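Household Water Use, Handout 4
Course leader: Mwanaisha Mohamedi

Before class, read the section on meters and bring one water bill. If you don't have a bill, use the Kestach practice sheet. We start with storage and laundry, then move on to leaks.
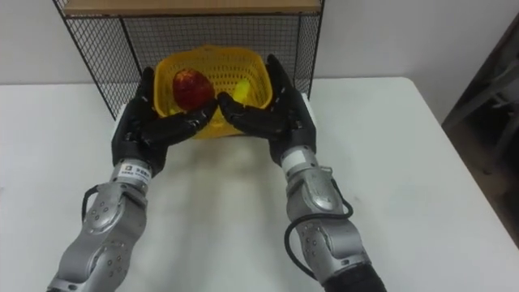
Langat, 7 December 2022

A water meter measures volume only. It doesn't know which tap was open. To find the use for a billing period, subtract the old reading from the new one.

Practice sheet, house A:
Old reading: 656
New reading: 830
Work out the difference and write it in column two. Both readings are in the same unit, so no conversion is needed.

Leaks. Close every tap in the house and read the meter. Wait 80 minutes with no water used and read it again. If the number has changed, water is leaving the pipes somewhere past the meter. The toilet valve is the usual place to look first. A few drops of food dye in the tank will show color in the bowl if the valve leaks.
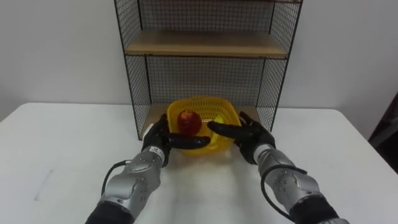
Showers and baths are harder to compare, as the answer depends on the flow rate and on how long the person stays in. Time your own shower for seven days and keep a record. Use the mean, and leave out any day you were away.

Dennis Mbwambo will collect the records at the start of the next class. Late sheets go in the box outside the Brarkley room.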